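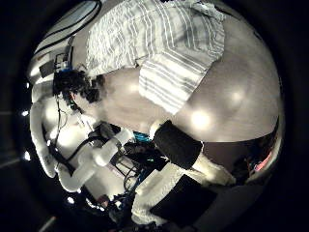
Cómo preparar la visita a la jornada de puertas abiertas de Nimar

Lo primero, reservad plaza en la web de Drastitz, que solo hay 300 y vuelan en febrero. Llegad 20 minutos antes, con manga corta o una manga que se suba bien - os lo agradecerán en la demostración del brazo. Después, pasad por el mostrador de Teuber, recoged la acreditación y preguntad por el turno de Brakell, ¡que es precioso y dura 2 horas! Y dejad los bolsos en la entrada, por favor.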